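Corporate Finance II
Unit 6 notes: Rights issues and dilution
Instructor: Khadija Kabbaj

6.1 Terms

A rights issue offers new shares to existing holders in proportion to what they already own. The subscription price is set below the market price. A holder may take up the rights, sell them, or let them lapse. Some issues are non-renounceable, in which case the rights cannot be sold.

6.2 Theoretical ex-rights price (TERP)

TERP = (N x P + M x S) / (N + M)

N = old shares, P = price before the issue, M = new shares, S = subscription price.

Worked case: Forkelow has 300 million shares at $34. It offers one new share for every 2 held, at $25. New shares: 150 million. Cash raised: $3,750 million before fees.

TERP = (300 x 34 + 150 x 25) / 450 = $31.00

Value of the right attached to one old share = 34 - 31 = $3.00. Value of the right to buy one new share = 31 - 25 = $6.00. The two figures are often mixed up in answers; state which one you are using. 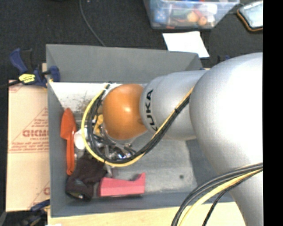 6.3 Effect on the holder

Take a holder with 200 shares, worth $6,800 before the issue. If she subscribes, she pays $2,500 and holds 300 shares worth $9,300. If she sells the rights, she holds 200 shares worth $6,200 and $600 in cash. Wealth is unchanged in both cases, ignoring tax and dealing costs. If the rights lapse with no payment, she loses $600.

Her voting share falls by one third unless she subscribes.

6.4 Underwriting

The underwriter agrees to buy shares left unsold. The fee is charged on the full amount, so a deeper discount can be used in place of underwriting.

Problem for next class: rework 6.2 and 6.3 for Ziso, with S = $28 and all other inputs the same. Show TERP to two decimals.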